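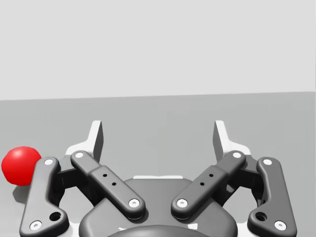

*Posted by the Lisosach study lead, Şimşekoğlu Lab at Flornis · Thursday, November 21, 2024*

# Come drive a gripper (badly is fine): participants wanted for December

I'm looking for 14 people to spend a bit of time in December steering a simulated robot hand toward a red ball. No robot experience needed, and if you've never touched a game controller in your life I'd love to hear from you too!

The study is called Lisosach. It's about how a robot can learn from people stepping in at the right moment, and what "the right moment" even means when different people have very different ideas about it. You sit at a desk, you watch the gripper from just behind its own fingers, and whenever you think it's headed for trouble you grab the controller and take over. When you're happy, you let go and it carries on by itself. That's pretty much your whole job.

## What we have so far

We ran a first round this year with people from inside the lab. The policy (the bit of software that decides how the gripper moves) started out with 2,936 simulated attempts, and in 808 of those a person took over at least once. We then trained one version on everything and another version only on the few seconds right after each takeover. The second one did better when the ball started way off to one side, like it does at the top of this page, and a little worse when the ball was straight ahead. I did not see that coming, and I've been staring at plots ever since.

My hunch is that people jump in early when the ball is near the edge of the view – they're scared of losing sight of it – and those early saves turn out to be great training material. But everyone in that first round works on grippers for a living. They know where the links swing and how wide the jaws open. I need to know if the result holds up with people who don't, so I'm asking you.

## What you'd be doing

There are seven short sessions, spread over as many days as you like in December. In each one you'll:

- get a few practice tries with the controller
- watch the gripper go for the ball, over and over, with the ball in different spots
- take over whenever you want, for as long as you want
- talk to me for a few minutes at the end about the moments you stepped in

The last bit matters a lot to me. Telling me "I got nervous when it turned left" is perfectly good data, and I write down more or less everything.

Everything runs in Cellon, our in-house simulator, so there's no moving hardware near you at any point. It's a plain sort of place: gray floor, pale wall, one ball. We kept it that way on purpose for this study and I'd like to be upfront that it can get a little dull (bring coffee, there's a spot for it next to the keyboard).

## Who can sign up

You should be 18 or older and able to see a screen comfortably, with glasses or contacts if you use them. You'll also need to be able to tell red from gray. If you use one hand, or need the controller set up differently, let me know and we'll sort it out before your first session – the sticks and buttons can all be remapped.

Please don't sign up if you were in the first round, or if you've worked with robot arms or grippers as part of your job. I know, I'm sorry, you'd probably be great at it. There'll be another study for you later.

## Pay, data, and the rest

You get paid for each session you finish, at the lab's normal participant rate, and you can stop whenever you like and keep what you've earned. The rate is on the consent form, which I'll send over before you commit to anything.

We record the controller input, the simulator state, and the sound of our chat at the end. We don't film you. The audio gets typed up and then deleted, and your name is stored apart from everything else. If you change your mind you can have your data pulled at any time up until we start training the next version.

## How to apply

Stop by the Flornis front desk and ask for a Lisosach sign-up card, or fill in the form on the lab's study page. Tell me which days in December work for you, if mornings or afternoons are better, and whether you've used a controller before. I'm filling spots in the order the forms come in, with a short waiting list after that.

Questions are welcome before you sign up, including "will I be terrible at this?" You might be for the first session, and those takeovers count too.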